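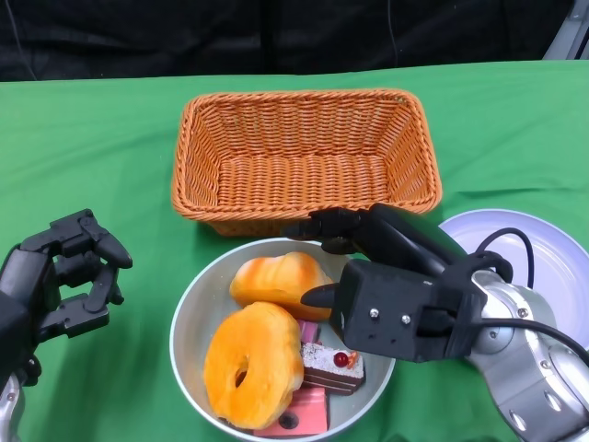
So the athletic department has decided both of our home games after New Year's are moving from Saturday night to Sunday at noon, and I can't be the only one who's mad about it. We drew 3,904 for the Drutach game in November, at night, in freezing rain, and the place was LOUD. Now they want to play basketball while half the town is at church or lunch? The email I got had no reason in it, just "exciting new start times" and a link to buy parking. My tank of patience is about as empty as that wicker basket on the green tablecloth. Anybody heard anything?
– rowJ_forever

Posted December 10, 2021
14 comments | 6 shares

skillanmont_dad
I'll be the bad guy, I like it. I have two kids under ten and we haven't made it past halftime all season. Noon means we see a whole game and I'm home to rake. Also parking is five bucks either way, so I don't get the complaint there.

rowJ_forever
The complaint is that they emailed me about the parking and couldn't tell me why the game moved! But fine, I get it with little kids. What about the student section though? Those kids aren't getting up.

Genthorpe84
Students were 482 for the opener, it was on the sheet they hand out at the press table. That's a good crowd for us and I bet you lose half of it on a Sunday. You could hear them on the radio when Lindalva Meireles hit that corner three. I was in the car and missed my turn.

boxscorebev
Ok but the student section only shows up for Drutach and Genthorpe. Go to a midweek game sometime. I've sat there with so much room I had my coat on one side and my popcorn on the other – it was lovely, but it wasn't an atmosphere. I don't think tip time is the problem.

Genthorpe84
Midweek is midweek. We're talking about the two biggest weekends on the schedule, Bev.

boxscorebev
And I'm telling you one of those is against Fagundes, who've won three games. Big weekend for who

Genthorpe84
lol okay, one big weekend

pressbreak_pete
My neighbor works the scorer's table and what she heard is that it's travel. Fagundes has to bus home and their coach asked for an earlier start, and then our people moved the other one to match. No idea if it's true. Coach Araújo got asked on his call-in show and said "we'll play whenever they turn the lights on," so thank you Washington, very helpful.

skillanmont_dad
That sounds exactly like him

rowJ_forever
Well if it's travel I can live with the Fagundes one. Moving a second game "to match" is silly. Somebody should at least ask about it. I wrote to the ticket office this morning, I'll post what they say.

pressbreak_pete
Good luck. I wrote them about the broken seat in 668 two seasons ago and I'm still sitting on my hat.

rowJ_forever
Update: got a form reply with the same parking link. I'm going to call Monday. And yes I'll still be there at noon with the drum, so skillanmont_dad, bring ear muffs for the kids.

skillanmont_dad
They'll want to play the drum. Be warned.

Related threads
Meireles minutes – too many or just right?
Road trip to Drutach, who has room in the car
Bring back the old warmup music
Is the zone defense working?
Call-in show thread, November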